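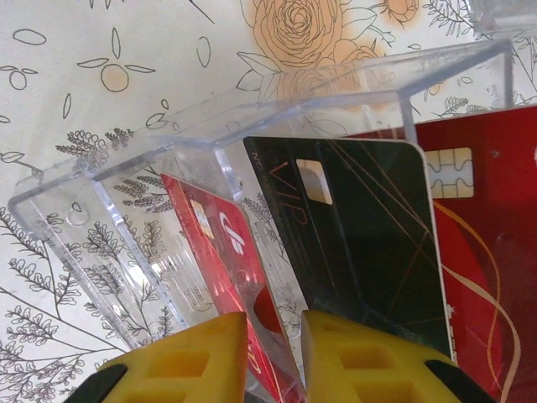 로봇 팔도 아침 준비를 해요

검색어를 입력하세요 로봇 손가락 청소 검색

여러분은 아침에 일어나면 무엇부터 하나요? 기지개를 켜는 친구도 있고, 이불 속에서 한참 꼼지락거리다가 엄마가 부르는 소리에 겨우 일어나는 친구도 있겠지요(저도 어릴 때는 늘 그랬답니다!). 우리 Wurnard 작업실에 사는 로봇 팔 짝꿍 Sukeck도 일을 시작하기 전에 꼭 아침 준비를 해요. 물론 세수도 양치질도 스스로 하지는 못하니까 우리가 하나하나 챙겨 주어야 하지요.

Sukeck은 팔이 두 개예요. 사람처럼 어깨가 있고, 팔꿈치가 있고, 손목이 있어요. 하지만 다리는 없어서, 책상 앞쪽에 가로로 길게 놓인 알루미늄 레일에 몸을 단단히 붙이고 일한답니다. 레일은 기차가 다니는 철길과 이름이 같지만, 이 레일은 로봇이 서 있을 자리를 잡아 주는 긴 막대라고 생각하면 돼요.

아침 준비의 첫 번째는 나사 살피기예요. 로봇이 팔을 휙 뻗었다가 멈추기를 되풀이하면 몸이 조금씩 떨려요. 아주 작은 떨림이라도 날마다 쌓이면 나사가 슬금슬금 풀릴 수 있어요. 우리가 아침마다 살피는 나사는 모두 31개예요. 손으로 살살 만져 보고, 흔들리는 것이 있으면 렌치로 조여 줍니다. 너무 세게 조여도 안 돼요. 병뚜껑을 너무 꽉 닫으면 나중에 열 때 고생하는 것과 비슷하답니다.

다음은 전선이에요. 보라색 전선은 팔을 따라 올라가다가 손목 근처에서 둥글게 휘어져 있어요. 왜 팽팽하게 당겨서 깔끔하게 묶어 두지 않을까요? 소매가 너무 짧은 옷을 입고 만세를 해 보세요. 겨드랑이가 끼고 팔이 잘 안 올라가지요? 로봇도 팔을 쭉 뻗으려면 전선에 여유가 있어야 해요. 그래서 우리는 팔을 천천히 이쪽저쪽으로 움직여 보면서 전선이 당기지는 않는지, 어디에 걸리지는 않는지 지켜봐요. 껍질이 벗겨진 곳이 보이면 그날은 전원을 켜지 않고 새 전선으로 바꿔 줍니다.

이제 제가 제일 좋아하는 손가락 차례예요! 로봇의 손은 '그리퍼'라고 불러요. 손가락 두 개가 가까워졌다 멀어졌다 하면서 물건을 집지요. 노란 손가락에는 네모난 구멍이 벌집처럼 나 있고, 검은 고무도 붙어 있어요. 고무에 먼지가 앉으면 미끄러워지니까 부드러운 천으로 닦아 주어야 해요. 네모난 구멍 속에 낀 먼지는 면봉으로 콕콕! 다 닦는 데 거의 10분이나 걸리는데, 이상하게도 하다 보면 시간이 금방 가요. 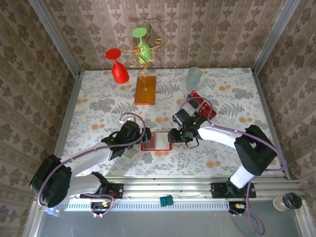 준비가 끝나면 연습 시간이에요. 책상에는 잎사귀와 꽃이 그려진 천을 깔아 두었어요. 천이 구겨져 있으면 물건이 기우뚱해질 수 있어서, 손바닥으로 쓱쓱 펴 줍니다. 그다음에는 물건을 제자리에 놓아요. 투명한 꽂이에 세운 카드처럼 얇은 물건은 로봇에게 꽤 까다로운 숙제예요. 손가락이 조금만 옆으로 가도 옆 카드를 건드리거든요. 거꾸로 매달아 둔 유리잔은 더 조심스러워요. 그래서 팔이 지나갈 길을 먼저 아주 느린 속도로 확인한답니다. 거북이가 산책하는 것처럼 느려서, 기다리다가 하품을 하는 날도 있어요.

두 팔이 서로 부딪히지 않게 하는 것도 중요해요. 여러분이 짝꿍과 한 책상에서 그림을 그릴 때 팔꿈치가 툭 닿은 적 있지요? 로봇 팔도 가운데에서 만나면 그럴 수 있어요. 그래서 어느 팔이 먼저 들어가고 어느 팔이 기다릴지 순서를 정해 줍니다. 그 순서를 적는 프로그램을 우리는 Andia라고 불러요. 팔이 엉뚱한 곳에서 멈추면 Andia를 열어서 몇 번째 동작이었는지 찾고, 그 부분만 고쳐서 다시 천천히 돌려 봐요.

아, 꼭 기억할 약속이 있어요. 로봇이 움직이는 동안에는 책상 안으로 손을 넣지 않아요. 물건이 넘어져도, 카드가 떨어져도, 먼저 정지 단추를 누르고 팔이 완전히 멈춘 것을 본 다음에 주워야 해요. 어른들도 똑같이 지킨답니다.

이렇게 챙기고 나면 어느새 오전 11시가 되어 있어요. 우리는 Huenchumán 공책을 펼치고 오늘 조인 나사와 닦은 손가락을 적어요. 공책 이름이 조금 어렵지요? 처음 쓰던 공책 표지에 적혀 있던 말인데, 부르다 보니 정이 들어서 새 공책에도 그대로 쓰고 있어요. 여러분도 자전거나 장난감 기차를 돌볼 때 작은 공책을 하나 만들어 보세요. 언제 바퀴에 바람을 넣었는지, 언제 건전지를 갈았는지 적어 두면 다음에 고장 났을 때 참 고마운 공책이 된답니다.

댓글

꼬마기관사: 나사 31개 다 이름 있어요? 없으면 제가 지어 줄게요

민들레홀씨: 아이가 만세하면서 소매 이야기를 따라 해 봤어요. 전선이 왜 늘어져 있는지 바로 알겠대요.

공룡박사: 로봇도 손톱 깎나요??

글쓴이: 손톱은 없지만 고무가 닳으면 새것으로 갈아 줘요. 나사 이름은 기다리고 있을게요!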